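**Munska** foi um duo de pop de baixa fidelidade formado em Drivmont por Clémence Vasseur (voz, órgão elétrico) e pelo baterista conhecido apenas como Poulain, que nunca revelou o primeiro nome e a quem, ao que consta, poucos o perguntaram.

## História

O duo começou por ensaiar às 14 horas, horário escolhido pelo vizinho de cima. A primeira cassete, *Berar*, foi gravada em janeiro num gravador de quatro pistas, das quais funcionavam três. A edição de 100 exemplares esgotou-se em dois anos, o que a editora classificou como «procura sustentada».
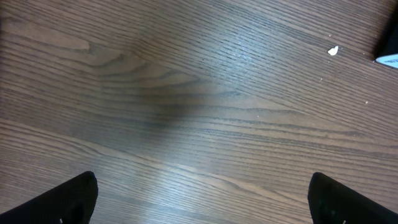

Seguiu-se o single de sete polegadas *2818*, com tiragem de 460 cópias. O título é o número de telefone de um afinador de pianos, que pediu por escrito para ser retirado da capa – foi atendido na segunda prensagem, que não chegou a existir.

## Estilo

A crítica local falou em «melodias excelentes, algures atrás do ruído». Vasseur cantava de costas para o microfone e atribuía o resultado a uma opção estética; Poulain atribuía-o ao microfone.
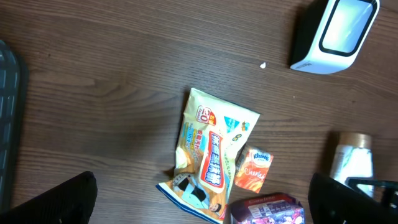
## Separação e legado

O duo separou-se a meio de uma digressão de duas datas. Vasseur gravou depois um disco a solo, bem produzido e, segundo os admiradores, imperdoável. *Berar* foi reeditada em vinil com som restaurado, incluindo a quarta pista, em silêncio.

## Discografia

- *Berar* (cassete)
- *2818* (single)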